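Right, the Disari arm kit has been on my desk for 2 weeks and I keep getting asked about it, so here goes. Short thread, probably not that short.

First thing, the price. £2,050 for the arm, the gripper and the wrist camera. That's a lot of money for something that arrives in bits! Forsyth do the UK orders and to be fair to them the box came quickly and everything was in it.

Building it took me 11 hours over a weekend. The manual is fine up to the wiring and then it gets a bit vague (page with the elbow cable, I'm looking at you). Their forum sorted me out in the end.

The software is called Gendness and I like it more than I thought I would. You drive the arm by hand, it records what you did, then you train it on your recordings. Menus are a mess but the bit that matters works.

Someone asked if you need a fancy computer. My old gaming laptop copes, though the fans scream the whole time and my other half has asked me to shut the door.

Gripper then. I've been giving it household stuff all week, mostly cups, mugs and tumblers, anything a bit awkward to get hold of.

Straight sides are easy. Anything that gets narrower towards the bottom is harder, and you really have to think about how high up you want the fingers to go. I'd been going far too low.

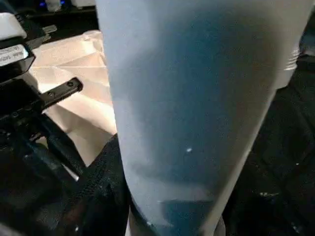 Anyway, the wrist camera is the part I'd pay for again. Driving from that view feels odd for the first evening and then it clicks, and I hardly look at the arm any more.

Gripes: 4 spare screws and not one spare finger pad, which seems the wrong way round. And the power lead is far too short.

A couple of you mentioned the Ullby one. Haven't tried it, would love to, it's cheaper but I think you buy the camera separately?

Would I buy the Disari again? Yes, but I'd wait for a sale. Off to find an extension lead. Ask me anything, I'll be on here most of the evening.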